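Tindar practice board kit: fine, but wait for a sale

I teach an evening hardware basics course and go through a fair few old motherboards, so when the Tindar kit turned up in the supplier catalogue in September I was doubtful. What you get is a used desktop board, a dud processor for practising with, a clear cover for it, a bag of screws and a booklet. All of that can be had from a recycler if you're patient. The listing calls it a "complete learning system", which is a generous way to describe a box of parts.

Still, I bought 2, and they've been through 11 sessions now.

The board first. Mine are green, both a bit scuffed at the corners, and the seller (Gillus) doesn't let you choose the model. One arrived with a fan header already bent. I emailed and got a polite reply asking for photos, sent them, and have heard nothing in the weeks after that. The header isn't needed for anything I teach so I've let it go, but at this price I shouldn't have to.

The socket is the reason anyone would buy this. It has the proper metal load plate, and on both boards the hinge was still firm. The lever on the second one is stiffer than I'd like for beginners, who tend to assume they're breaking something and stop halfway. 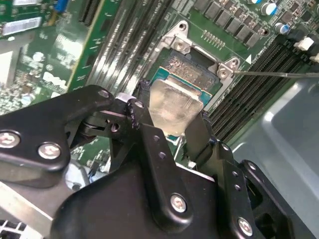
Getting the chip in square is the skill you're paying to practise, and I'll admit the clear cover helps. You keep your fingerprints off the part, and it gives you something to hold by the edges. The trouble is that it's glossy. Under the strip lights in our classroom it throws back so much glare that the little corner marker is hard to make out, and two of my students had the chip turned the wrong way before I got to them. I've since put a dot of paint marker on each cover. Tindar could have done that at the factory for next to nothing.

The booklet is poor. It has 20 pages, of which 13 are on safety and warranty, and the part on seating the processor is a single paragraph with a drawing of a different socket. I hand out my own sheet.

I also looked at the Nultodel version, which costs more and comes in a moulded case. The case is nice. The board inside was no better than these, and the practice chip had no cover at all, so I sent it back. Jacobs used to sell a bare board with no extras, and I'd have taken that over either of them, but it's gone from their site.

Would I buy it again? At full price, no. If you have an old computer in the cupboard that you don't mind wrecking, use that and spend the money on a decent lamp. For a class that needs matching boards it's tolerable - just check the socket pins under a magnifier the day it arrives, and keep the packaging.

Three stars, and one of those is for the hinge.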